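## 5. Packing the bedside box

This is the fun part of the Sundovard guide! By now the lid is off, the side panels are up and the base board is lying flat. All that's left is to fill it with the small things that otherwise wander around the bedroom and end up under a pillow.

Work on the bed if you can. A made bed gives you a big, soft surface at a comfortable height, and small items stay where you put them (mine roll straight off a desk).

1. Clear a patch of sheet in the middle of the bed. Pillows, plush toys and the fan can stay up by the headboard.
2. Lay out what you plan to store. Keep little cards and booklets together so they don't slip under the covers.
3. Wrap anything fragile or easily scuffed in a soft white paper towel. Gather the top and tie it with thin string, like a tiny sack. One bow is plenty.
4. Hold each pouch around its middle when you move it, so the gathered top keeps its shape.
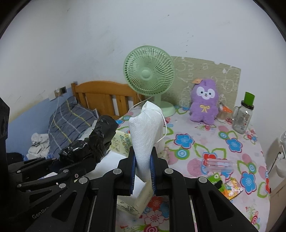 **Can I use a cloth napkin in place of a paper towel?**

Any soft square of fabric works well, as long as it's thin enough to gather and tie. Thick terry cloth makes a very bulky knot, so save that for lining the bottom of the box.

> **Note:** Leave the ends of the string a little long. They're so much easier to undo later, and you can slip a paper label over one of them.

### 5.1 Filling the box

A fabric box is forgiving – it bends a little, it squashes a little, and it will happily take a shape you didn't expect to fit. Still, the order matters.

1. Put folded cloth items in first, spread toward the corners.
2. Add drawstring bundles next. Tuck the cords in so they don't hang over the rim.
3. Slide in zip bags with the seal facing up. You can then open one without lifting it out, and I love this trick for hair ties and spare buttons.
4. Stand flat cards or small printed packages upright in a corner, where you can spot them right away.
5. Leave a gap for your hand. If you have to pull out three things to reach the fourth, move something to a second box.

> **Caution:** Don't store open jars or liquids in a fabric box. Cotton swabs are best kept in their own small container beside it.

> **Caution:** If a desk fan shares the bed, switch it off and move its cord clear before you start. Strings and light fabric can be drawn toward the grille.
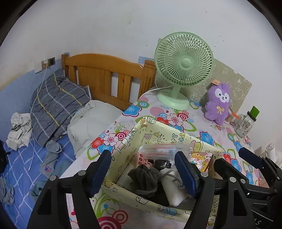
### 5.2 Finding the box a home

The Dukside shelf insert (sold separately) takes one box up to 40 cm wide. The Histcombe under-bed tray takes two side by side, and it's a treat to slide out and see everything from above!

1. Lift the box from underneath with both hands. The rim isn't a handle.
2. Set it down with any printed side facing out.
3. Check that nothing sticks up above the rim before you push the box under a shelf or bed frame.

Go through the contents again in January, or whenever the box starts to bulge. Wipe the base board with a barely damp cloth and let it dry fully before you refill.

Replacement base boards are listed under part number 283.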